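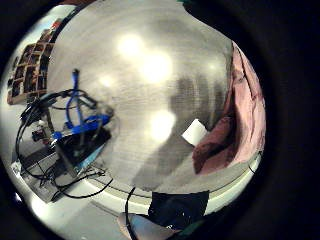
HOME & WORK

The Cords We Keep

Last updated 9/22/26

Parviz Rashti keeps his cords in the same room as everything else he hasn't decided about. The black ones lie in wide loops with a blue one woven through them, and what looks like a polished metal vessel is close by with cloth gathered against it, pink above and maroon below. Past that is a bookshelf divided into small square cubbies.

He works from home three days a week, drawing up estimates for a flooring company in Likurum, and he would like his desk back.

"I can find anything I need," he said. "I just can't find it without pulling up four other things."

Most homes have a pile like this one. It grows slowly. A printer is replaced and its cord stays. A phone company sends a box with two network cables in it when one would do. A laptop goes to a cousin, and its charger turns up a month later behind a cabinet. Few of these things take up much space alone, and all of them look as if they might be needed.

Seul-gi Ham sorts them for a living. She runs Clirnness, a two-person home organizing business with an office over a shoe repair shop on Guillot Street. She started with closets and kitchens. By her third year, customers were asking about cords so often that she made it a separate service, priced by the hour, with a two-hour minimum.

In August she went through her records and added up every cord, adapter and charger that had crossed her table since the service began. The total was 1295. Of those, 751 belonged to nothing the owner still had.

"People expect me to say it's the old stuff," Ham said. "A lot of it was pretty new. It came in the box with something, and it never got used."

Her method is simple and a little tedious. She clears a surface first, a bed if there isn't a table. Everything that is plugged in gets a strip of masking tape at both ends with the name of the device on it. Only then does she unplug anything. Loose cords go to the cleared surface and are untangled one at a time, starting with whichever end is on top. She does not pull. Pulling tightens the knots and can loosen a connector.

Next she sorts by the shape of the plug. Color comes up a lot in conversation, and customers often remember a cord as "the blue one," but color says very little about what a cord does. The plug narrows it down. For power adapters she reads the small print on the block and writes the voltage on the tape, large enough to see without glasses. Two adapters can fit the same socket and put out different power, and she won't let a customer guess.

Anything cracked, bent at the plug or worn through goes in the discard bag at once. Electronics recyclers will usually take cords, and many towns have a drop-off day.

What stays is coiled loosely, about the size of a saucer, and closed with a strip of hook-and-loop tape. She dislikes zip ties because they have to be cut off. She also dislikes winding a cord tightly around its own adapter, which strains the spot where the two meet.

The cords then need somewhere to live. Ham likes small open compartments, one kind of plug to each, with the label on the shelf edge. Foletti, the hardware store two doors down from her office, sells a plain divided tray that she buys by the dozen. Shoeboxes work too. Deep bins don't, in her experience. Within a season the cords have found each other again.

The biggest job she has done was a retired piano teacher's spare room, which gave up 127 cords in one afternoon. The teacher kept 6 of them.

She also has a rule about everything else on the desk. Cloth goes first, and it goes to another room. Fabric catches on plugs and hides small parts, and a folded blanket or scarf can sit on a power adapter for weeks without anyone noticing. Loose cards and slips of paper go into one envelope to be read later, sitting down. Pots, vases and anything else with a shine can stay if they have a job.

Rashti has read her instructions twice and bought the masking tape. He thinks he will start with the blue cable, which is the easiest to follow.

"After that they're all black," he said. "So I'll need an afternoon."

READER COMMENTS (3)

tallpine_dee: The tape at BOTH ends is the part I always skip, and then I'm under the desk with a flashlight. Doing it this weekend.

M. in Likurum: I'd keep one spare of every kind. Threw out a printer cord in spring and had to buy the same one back.

oldradiohand: Bread bag clips work for labels if you don't like sticky tape residue. Write on them with a laundry marker.

MORE IN HOME & WORK

A Desk in the Bedroom, Five Ways
Shelves With Small Openings and What Fits Them
Getting Fingerprints Off Brushed Metal
When to Let Go of the Printer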